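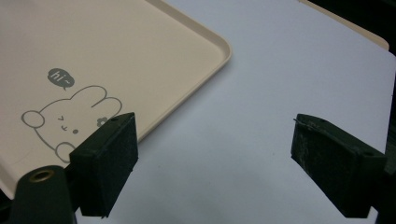
Do buy signals work? A test of one moving-average rule on a gold price series

Project report, second-year module in applied statistics
Pankaj Rastogi

1. Why I picked this

My uncle pays for a newsletter called Gornitz. Every few weeks it tells him that a signal has "fired" on gold or on a gold miner, and that the last several times this happened the price went up. He has bought on three of these that I know of. He remembers the one that did well and goes quiet about the other two.

I wanted to see whether a rule of the sort the newsletter describes does any better than buying on a day chosen at random. I should say at the start that I expected it wouldn't. My supervisor pointed out that this is a bias too, and asked me to write down how I would judge the result before I ran anything. I did, and the page is in the appendix with its crossings-out.

2. The rule

Gornitz never gives its rule in full. What it does say is that a buy signal happens when a short average of the price crosses above a long one "after a period of weakness". The word "weakness" is never defined. I took it to mean that the price was below its long average on each of the previous ten trading days. Another reader might take it to mean something else and get other results, and I come back to this in section 5.

The short average is over 20 trading days and the long one over 100. Once a signal appears, the test buys at the next day's closing price and sells 60 trading days later. If a second signal turns up while the first trade is still open, it is ignored.

3. Data

I used 2000 daily closing prices for gold, taken from the teaching files on our department's server. The first 100 are used up in working out the long average, so no trade can start before then. I also had closing prices over the same days for two mining shares, labelled Wuva and Prirno in the files. The department changes the names of companies in its teaching data, so I can't look up what was going on at either of them, and perhaps that is just as well.

There were gaps. Wuva had several days with no price, and I carried the last price forward. This makes the share look a little calmer than it was. I don't think it changes much, but I have not checked it properly.

Dividends are left out of all three series. Trading costs are left out too, and that flatters the rule, as the rule trades and a person who simply holds does not.

4. What came out

The rule gave 4 signals on gold over the whole stretch. That is the most important thing in this report and I would ask the reader to keep it in mind through the rest of the section.

Of the four trades, three ended higher than they began and one ended lower. A newsletter would print that as a 75% success rate. It sounds good until you ask what a random day would have done. I drew 500 random starting days from the same series, held each for the same 60 days, and counted how many ended higher. A little under two thirds did. Gold was rising for much of this period, so nearly anything you did with it looked clever.

Is three out of four better than a bit under two in three? With four trades there is no way to tell. If one of the three winners had gone the other way, the rule would have scored 50% and I would be writing that it was worse than chance, with no more reason than before.

Average gain is no more help. The rule's average was higher than the random average, but almost all of the difference came from one trade, the second. Take that one out and the rule falls behind.

The miners were messier. Newsletters like to say that mining shares follow gold and move further, so I took the gold signal and used it to buy the shares. Prirno did go up in the three trades where gold went up, and by more. It also dropped by more in the fourth. Wuva rose in only 2 of the four. In one of the trades gold climbed steadily for the full 60 days and Wuva slid nearly the whole way down beside it. I went back over my code twice looking for a mistake and found none. Presumably something was going on at the company, and the gold price can't tell you that.

5. Changing the settings

A rule that has found something real ought to survive being nudged, so I tried short averages from 15 to 30 days and holding periods of 40, 60 and 80 days. Some pairs did much better than the one I started with and some lost money. There was no pattern I would trust. Good settings sat next to bad ones.

I could have presented only the best pair. It had no losing trade at all, and with a chart and a confident heading it would look very like what my uncle gets in his inbox. I have no idea how Gornitz picked its own settings. I wrote in October to ask and got a discount offer back.

The definition of weakness mattered as well. Using five days in place of ten let in extra signals, and most of the extra ones were poor.

6. What the textbook says

Our course notes follow Vishwakarma on this, where the chapter on multiple testing warns that if you try enough rules on one set of prices, some will look excellent by luck. I found the chapter dull when we covered it and a good deal more interesting after section 5. The usual cure is to keep part of the data back and test on it once. With four signals I had nothing worth keeping back.

7. Limits

One metal, two shares, one stretch of time in which the metal mostly rose. My version of the rule may not be the one being sold. The random starting days overlap one another, so the 500 draws are not 500 separate pieces of evidence and should not be read that way.

I also can't claim to have shown that the signal doesn't work. What I can say is that the sort of record quoted in its favour, a handful of trades with most of them up, would appear quite often with no skill behind it. Anyone charging for the signal ought to have to show more than that.

8. If I did it again

I would use a longer series that included a long fall, put in trading costs from the beginning, and ask for more miners. I would also start the coding earlier. The carried-forward prices in Wuva took me two evenings to notice, and the first set of results I showed my supervisor was wrong because of them.

I sent my uncle a draft. He says he will read it after his renewal goes through.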